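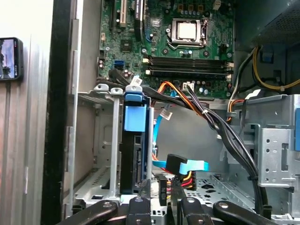 The note on the bench pad this morning asked whether the Hosdale tower was worth the trouble at all, seeing as the memory would cost more than the machine. Fair question! My answer is still yes, mostly because I want one spare box in the shop that I can open up without feeling bad about it, and partly because I've already spent half of March on it and I'm stubborn.

So, where things stand. Asset sticker on our list says 3217. Side panel off, tower on its side. It's a green board, the CPU is where it should be, and the chip has the usual silver lid. I haven't ordered paste yet (the old tube had gone to chalk, and yes, I did try squeezing it). The cooler is over on the shelf with its screws in a cup.

The cables in this one drive me a little crazy. Whoever built it tied a fat black bundle together with white ties and then just let it sweep across toward the corner, and there's orange and yellow wiring looping over the board on top of that. I spent 30 minutes before lunch working out which leads I could shift and which ones had no slack. Don't cut the ties yet, please. I'd like to get the drive seated first and see where everything wants to lie, then redo the lot in one go.

Drive next. It's a 3.5-inch one and it rides in a blue plastic caddy, nice and simple, no screws through the cage wall. I checked it on the Negash reader before it came over to this bench: 7 bad sectors, all in one clump, and the number didn't move on the second pass. I wouldn't trust it with anybody's files, but for a test install it'll do fine. 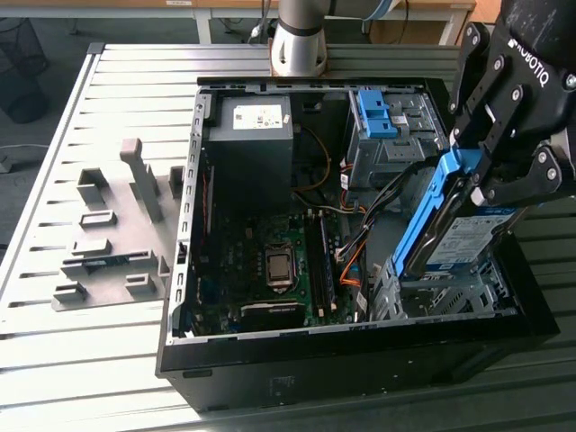

Negash numbers mean nothing if the reader hasn't been rebooted, according to the reply penciled under my last entry, and okay, point taken, I've been burned by that too. I rebooted it and ran it a third time. Still 7. Happy now? (I am, kind of.)

Things to watch with the caddy, for whoever does the next one of these. The cage is plain silver metal and the drive goes in the lower bay, so tip it a bit to get past the cables and then square it up before pushing. If it binds, back it out and look for a wire in the way. The optical cage has a blue latch on it too, same kind of plastic, so don't go yanking on that one thinking it lets go of the hard drive. Ask me how I know.

For the data side I've put a new SATA lead from the Imix bag on the list. There's a thin orange one in the case, and I might end up keeping it if it tests okay, but those Imix ones click in so nicely.

Power leads: going by the Wunden chart taped inside the cabinet door. I went over it three times and my only gripe is that the print is tiny. 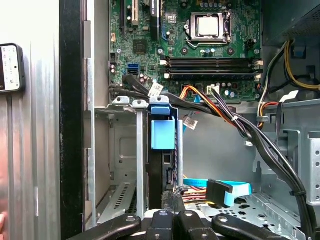 Hosdale tower, memory slots and SATA ports, cables not yet re-tied.

Still to do on this one:
Paste, then cooler back on.
Pick the memory. I'd go for the matched pair in the Wunden box.
Re-tie the black bundle along the metal wall, and leave the white barcode tag readable.
Blow out the power supply vents, outside this time.
First boot with the panel off.

I'll be back at it after 3 if the paste shows up. If it doesn't, I'm doing the cables anyway.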